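About Hallinden

Who We Are

Hallinden is a data collection company. We record people carrying out everyday manual tasks and prepare those recordings for teams that train robots to handle objects. The company was founded by former staff of the Dumitrescu workshop and still works from the same building in Midisel.

What We Do

Our operators work with a pair of hand-held grippers, one in each hand, so that every movement is made with the same kind of jaws a robot would use. A task is written up, practiced and then repeated with small changes - a box turned a little, an object placed farther away - until the set covers the range the client has asked for.

Our largest collection, Peltum, contains 888 tasks performed with two hands. Each task is recorded at least 100 times, by more than one operator. Failed attempts are kept and labeled, and clients may choose whether to include them.

Our Stations

Each station has a table, a carpeted floor and a fixed starting position for both grippers. Operators return to that position before every recording. Sorting and placing tasks often use a divided wooden box with nine compartments, set between the grippers near the operator's side of the table.
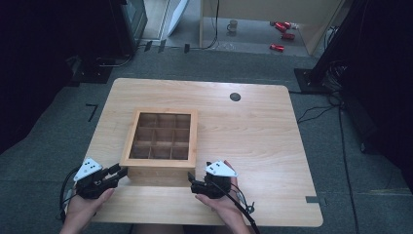

Quality and Review

Every recording is viewed in full by a reviewer who did not take part in it. Written notes go back to the operator within one working day. Last year 299 recordings were withdrawn after review and made again.

Working With Us

Hallinden accepts requests from universities and private firms. New operators complete a paid training period before their recordings are added to any collection. Visits to the Midisel building can be arranged through the front office, and openings for operators are posted each April.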